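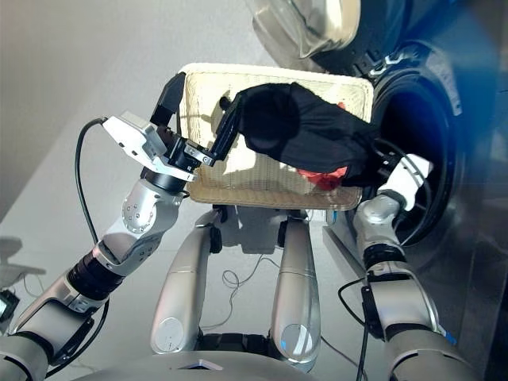
The planner had a habit which I did not write. Before each pull from the drum it waited. The wait was short, less than a breath, and I found it first in the logs, as a flat line between two curves.

I came to Londmont in September to work on the grasp planner, and by spring the planner was called Gruda. The old one was called Hou and it was retired. They told me Gruda was a river near somebody's childhood. I liked it because it is easy to say in my language also.

My work was the part between seeing and moving. The perception module gave me a cloud of points and said, this is cloth. It could not say where one cloth finished and another began. A shirt in a drum has no front and no sleeves, it is only a dark hill. Gruda took the hill, proposed 16 grasps, gave a score to each of them, and sent the best one to the arms. If the force at the wrist grew too quickly, the arm had to let go a little and ask again. This was all of it. I could draw it on a napkin, and one time I did, for my mother on a video call. She looked at it for a long time and said that she pulls from the top.

So the flat line. It was 48 milliseconds, always before the pull and never before the approach. I looked for a lock in the scheduler. I looked for a slow message on the bus. I made the control loop print its own time until the terminal ran like rain on a window. Everything was in order and the wait was still there.

I stayed late in the evenings. The building at night has its own sounds, the ventilation and the elevator that goes to floors where no one called it. I replayed the same pull again and again, at one quarter of the speed, with the wrist camera in one window and the forces in the other.

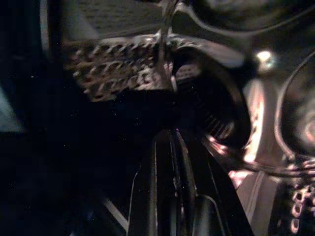
With the blur it was hard to say what belonged to the hand and what belonged to the drum. I had trained three networks on pictures like these and I still could not read them well. The network could. I thought about this more than I should - that I had made a thing which was at home in a place where I was lost.

On the fourth evening I opened the repository of Hou. I had avoided it. The code was old and the comments were in the style of a person who is alone in the office. Deep in the folder for recovery behaviors there was a small function with the name listen. It held the arm still and took 4 readings of the force, 12 milliseconds each, and it gave back the average. That was the weight of the cloth before anybody pulled on it. Above the function was one line of comment.

"Let it tell you first. 8th August."

When we moved to Gruda, somebody had copied the library of wrist drivers in one piece, and listen had come along inside of it, called by a wrapper that was called by another wrapper. It did not appear in my profile because I had told the profiler to ignore the drivers. I had done this in my first week, to make the picture cleaner.

I removed it, of course. It was one line. I started the batch in simulation, 1000 pulls, and went to make tea. The pulls were faster. But the curves after them were uglier, with a tooth at the beginning, and in some of them the cloth slipped and the planner had to ask again, and again. The total time was almost the same as before. I put the line back and ran the batch a second time, and drank the tea, which was cold by then.

In the morning there was a meeting with the people from Flultatley, who pay for part of this. One of them had also seen the flat line, in a chart I had sent. He asked if it was possible to optimize it away.

I said it was a reading of the baseline force and the controller needed it. He wrote this down. I could see that he wanted to ask more, and that he was looking at the clock on the wall behind me.

After lunch I moved the function out of the drivers and into the planner, where a person could find it. I wrote a test for it. I kept the name. I kept the comment also, with the date, and then I sat for a while with the cursor under it, thinking if I should add a line of my own.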